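3.2 What families wait for: messages from the operating room to the waiting room

The second part of our study concerns the period in which a relative is in surgery and the family sits in the waiting room of the hospital. In the first part (Section 3.1) we described how the waiting room at Overgaard is arranged and who uses it. In this section we turn to the messages themselves, that is, which words the staff choose, at which moment they send them, and how the families understand them.

The material consists of 792 text messages sent through Elska, the message service of the hospital, and of interviews with 78 relatives. All messages were written by the coordinating nurse from a list of standard sentences, which the nurse was free to change. The interviews were made in the waiting room or by telephone in the same week. We coded each message for its topic, its length, and whether it contained a time.

A typical message names a stage of the operation, for example "the repair has begun" or "the surgeon is now closing." For the staff such stages have a clear content. For the relatives they often do not, and many of them asked us what is done during closing and why it should last so long.

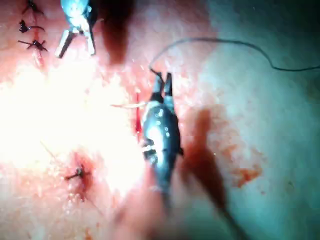
What do relatives want to know first? They want to know when the next message will come, and only after this what the message will say.

This result was stable over the whole period of the study. Relatives who had been told a time for the next message described the wait as long but bearable. Relatives who had received the same quantity of messages without a time described it as uncertain, and they left their seats more often to ask at the desk. The difference did not depend on the length of the operation, which surprised us, as earlier work in our group had led us to expect that it would matter mostly in the long cases.

We also found that the word "closing" was understood in at least two ways. One group of relatives took it to mean that the operation was finished and that they would be called within a few minutes. When the call did not come, they began to fear a complication. The other group understood that a part of the work remained, but they could not say how large this part was. In the standard list the sentence stands alone, without a time, and the nurses told us that they seldom added one, as they did not wish to promise something which depends on the surgeon.

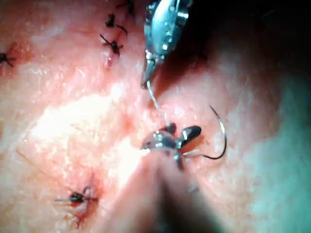

Figure 4. Suturing with two robotic instruments; a curved needle is held in the lower one.

The stage names in Elska were taken over from the internal schedule, which was made for planning the rooms and not for reading by families. In September the nurses received a revised list from us, in which "closing" was replaced by a longer sentence: "The main part is done. The surgeon is now stitching, and after this your relative goes to recovery. We will write again before" followed by a time. The nurses used the revised sentence in most cases, though some shortened it when the afternoon was busy. We did not correct this, and shortened sentences are coded in our material as a separate type.

After the change, visits to the desk during the last stage became fewer. The interviews support the same reading, but with one exception. A small group of relatives disliked the word "stitching," which made them think of the wound. They would have preferred to receive no description at all, only the time. For this group the old list was not better either, and we believe that the choice between a full and a short message should be given to the family at the moment of admission.
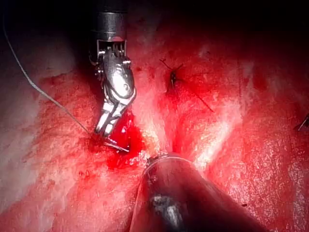

Haris Stojanovska, commenting on a draft of this section, objected that a stated time can also do harm: if it is passed without a message, the family is worse off than before, and the desk receives the same visit with more anger in it. We agree with this remark in part. In our material late messages were rare, and when a nurse wrote to say that there was no news yet, the relatives accepted it well. A message without content was still valued. One son told us that he read such a message to his mother twice.

Two limits should be named. The study was done in one hospital, and the waiting room there is small, so relatives hear what others are told and compare it. Also, we have only the messages in one language. Relatives who read it with difficulty often gave the telephone to another person, and we do not know what was then said aloud. This question is taken up again in Section 5, together with the spoken messages at the desk.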